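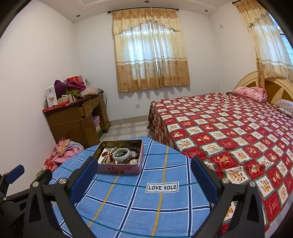 Hand-held gripper at an open tin of jewelry, in a bedroom. Demonstrators at the open day will work with tasks of this kind.

Demonstrators and visitor hosts wanted – Venby open day, April

Venby is looking for six people to help run its spring open day at the Bovent building in Grarlow. The work is paid and temporary. You do not need a background in robotics, but you do need to be comfortable talking to strangers and doing careful work with your hands while they watch.

About the day

We open the workshop to the public once a year. Last April 300 people came through, mostly families and students from the area, along with a few small manufacturers. The building dates from 1914 and the rooms are not large, so visitors go around in groups and each group needs a host.

The main demonstration is on household handling. A person holds a gripper tool and uses it to pick up, move and put down ordinary belongings: bracelets, watches, folded clothes, small boxes. Visitors watch first and then try it themselves. A second room shows how recordings of this work are sorted and checked before they are used to train a robot arm.

We use this site to measure visits. By continuing to browse you accept our use of cookies. Accept | Settings

What you will do

Demonstrators run the gripper table. You will repeat a short set of tasks for each group, explain what your hands are doing, and help visitors through their first attempt. Expect to be on your feet for most of the day, with breaks between groups.

Hosts meet groups at the front door, take them through both rooms and keep to the timetable. Hosts also answer general questions and hand the technical ones to our engineers.

Please say in your application which role you prefer. If you are open to either, say that too.

What we ask for

You should be 18 or older and able to speak clearly to a group. Demonstrators need steady hands and good close-up vision (glasses are fine). Some experience in teaching, retail, museum work or crafts is useful for both roles. A second language is welcome – we had many requests for Spanish last year.

Training

Everyone attends one paid training session in the week before the open day. Maysoun Geagea, who designed the gripper tasks, will teach the demonstrators. New people usually find small round items the hardest, so there is plenty of practice time on beads and bangles. Hosts will walk the route and get a sheet of common questions.

Pay and practical details

Training and the open day are paid at the same hourly rate, which we will confirm in writing before you accept. Lunch is provided. The Bovent building has step-free access by the side entrance and free parking behind it. Tell us if you need any adjustments.

How to apply

Send a short letter (one page at most) and a phone number to Widad Sayegh at the Venby office in Grarlow. A resume is optional. Applications are open now, and we will call people for a short conversation as letters arrive.

Posted January 6, 2019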